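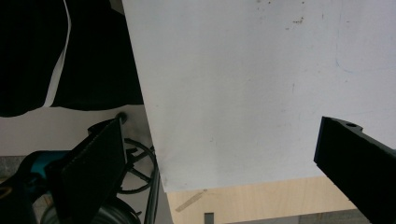
CHAPTER 9

The Household Board: Clearing It, Keeping It, Using It Well

If you have lived with other people for any length of time, you have probably lived with a board. It might have been in the kitchen by the back door, or in a hallway over the shoes, or leaning on a shelf in the room where everybody dropped their bags, and it held the dentist's number, a drawing or two, a grocery list that was already out of date, and somebody's half of an argument about the recycling. In Chapter 8 we looked at drawers and bins, the places where a household puts its things. Now we turn to the places where a household puts its words, and I have to admit that this is the chapter I most looked forward to writing.

My own interest goes back to a rented house on Stokthorpe Lane, where five of us shared a single white board and, for most of one winter, a single dried-out marker. We wrote over one another's notes. We wiped off things that mattered (I once erased a plumber) and we carefully saved things that didn't, including the score of a card game that had ended in November. It was a perfectly good board, and I still think of it fondly, but it didn't help us run the house at all — mostly it recorded how tired we were.

What you will learn in this chapter

By the time you reach the review section, you should be able to:
Explain the difference between a running board and a standing board
Clear and clean a plain white surface without scratching it
Choose a spot for a board that suits the people who will read it
Set up a simple weekly layout and keep it going for a full month

Words to know

Running board: a board whose contents change from day to day, such as a shopping list or a chore chart.
Standing board: a board whose contents stay put for a season or longer, such as emergency numbers.
Ghosting: the faint trace left behind when old writing has been wiped but has not fully come away.
Clearing day: the one day each week when everything on a running board comes off, needed or not, and only what still matters is written back.

9.1 Looking at a board before you use it

Most of us pick up the marker first and look at the surface second, and I would gently ask you to try it the other way around. Stand a little to one side, so that the light falls across the board and you aren't looking straight into it. A surface that seemed blank from the doorway will often show you small specks, a smudge near the top, or a thin line of color left over from who knows what. Marks like these are easy to live with, but they do make fresh writing harder to read, and they have a way of persuading people that the board is already in use and had better be left alone.

Before you clean, it helps to make a quick sketch of what you find. Draw the outline of the board in your notebook and put each mark roughly where it sits. You will want the sketch again in Section 9.4, when we compare a board before and after a month of regular clearing days, and students who skip it are always sorry later!

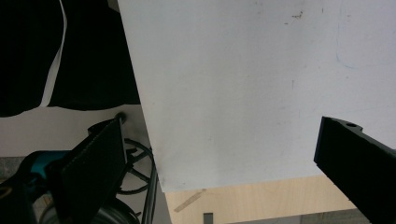 9.2 Wiping down, the slow way

Start with a dry, soft cloth and nothing else. Work from the top edge to the bottom in long overlapping strokes, and turn the cloth to a clean side as often as you need to. A good many specks are only dust and will come away with no fuss. For whatever is left, dampen a second cloth with plain water, wring it out until it no longer drips, and go over the marks again, finishing with the dry cloth.

If a mark is still there after 3 passes, stop for the day. Scrubbing harder feels wonderfully productive, I know, but a roughened surface holds on to ink, and you can end up with more ghosting than you started with. Stronger cleaners have their place, and we will come to them in Section 9.3, along with the question of which surfaces should never be wetted in the first place.

Try it at home

Choose one board, or any smooth writing surface your household shares, and give it a clearing day this week. Write back only the notes that somebody asks for by name, and leave the rest of the space open until your next class meeting. Bring your sketch with you, and a list of anything that was missed.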